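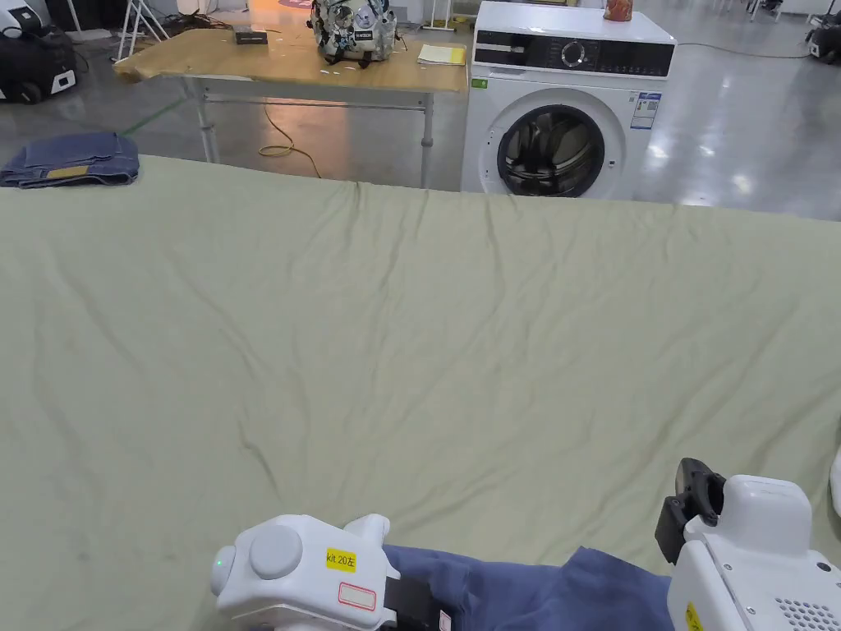 Dark blue on the green cloth.

January 21, 2019

Beet kvass, second try. The December batch was too salty to drink before noon (or ever, if I'm being fair to my own taste buds), so I went back to the Norberg crock and started over with less salt and bigger chunks. I'd been grating the beets, which makes everything go fast and yeasty, and a couple of you told me so at the time. Fine! You were right!

Weighed out 485 grams of beets from the Grolten market, scrubbed but not peeled. Filled crock with beets, water and salt came to 1657 grams on the scale, minus the crock itself. Salt was 15 grams of the coarse Pestier, and I let it dissolve fully this time before pouring it over. I also threw in a thumb of ginger that I forgot to weigh, so don't go looking for that number later.

No whey, no starter. I was tempted to use a splash of Pap (our old cabbage brine in the back of the fridge, for anyone new) but then I'd never know what the beets were doing by themselves. Pap can wait for the next crock.

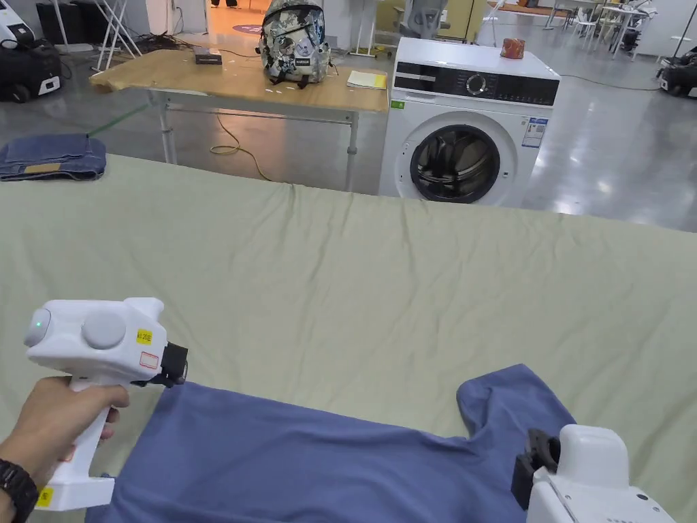 Blue garment, left hand with the wristwatch.

What I want out of this is something sour and earthy that I can have a small glass of in the morning while I'm on the lighter breakfasts. I know people claim all kinds of things for it, liver and blood and so on, and I'm not going there. I like how it tastes and my stomach seems happy with it. That's as far as my notes go on the health side.

Plan is 5 days on the counter, skimming when needed, tasting from day three. The lid on the Norberg sits a little crooked so I put a saucer on top of the beets to keep them under. If it smells like bread dough I'll move it to the fridge early and call it yeast again.

Oh, and the kitchen is colder than it was in December, so this could run slow. I moved the crock off the windowsill and over next to the

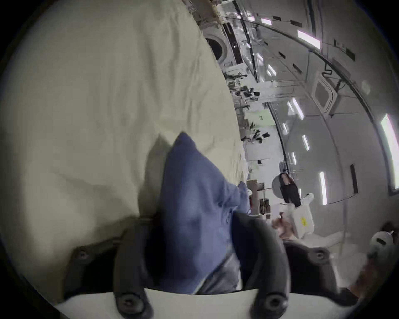
bread box, where it stays a bit warmer overnight. Somebody please remind me to write down the color when I strain it, I never do.

Still to do: label the crock, buy more Pestier, find the small funnel.

Comments (3)

beetroot_fan: I leave mine a full week in winter. Taste it, don't watch the calendar.

kitchen mouse: Is the ginger peeled or not?

brinebucket: Save the beets for a second round! It comes out weaker but still good.

Recent entries
- Pap, one year on
- Why I quit grating
- Sprouting lentils in a jar
- The salty batch

We use cookies to keep this site running. By reading on you accept them.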